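Gimden Tabletop Set: Bottles and Serving Tray
Data card, revised December

Summary
The Gimden Tabletop Set records the placing of drinks bottles on a serving tray. It forms part of the Zokelus collection of household table tasks and contains 729 recordings. Enquiries should be addressed to Zeeshan Chaudhry, who maintains the set.

Objects
The items are a red plastic serving tray with a raised rim and green plastic soft drink bottles. They are used on a plain white tabletop against a white wall. A bottle may be upright or lying on its side on the table before it is placed.
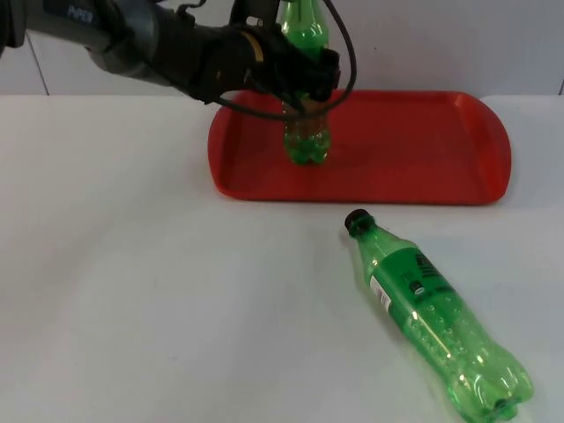 Task definition
Each recording concerns 2 bottles and one tray. The task is complete when both bottles stand upright inside the rim and nothing is holding them. A bottle resting on the rim, or leaning against the other, is recorded as incomplete. The order in which the bottles are placed is not prescribed.

Labels on the bottles may face any direction. Annotators should judge position only and should disregard the printed text and the level of the drink.
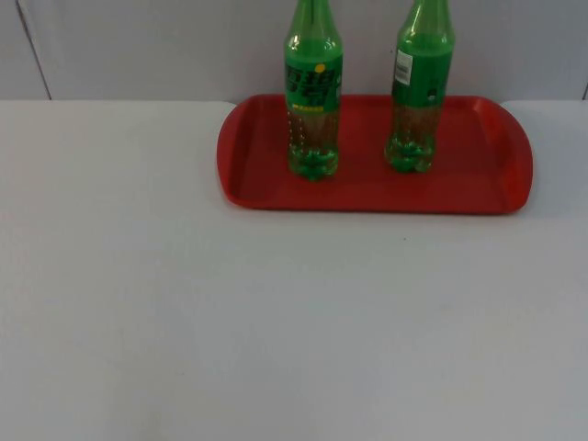

Spacing between the bottles is likewise left open, provided that each has its whole base on the floor of the tray. Recordings in which the tray has been moved are kept and carry a separate note.

Files
Recordings are grouped in 13 folders. Notes are supplied as plain text, one file to each folder.

Related sets
Flakura covers cups and saucers. Nepia covers cutlery.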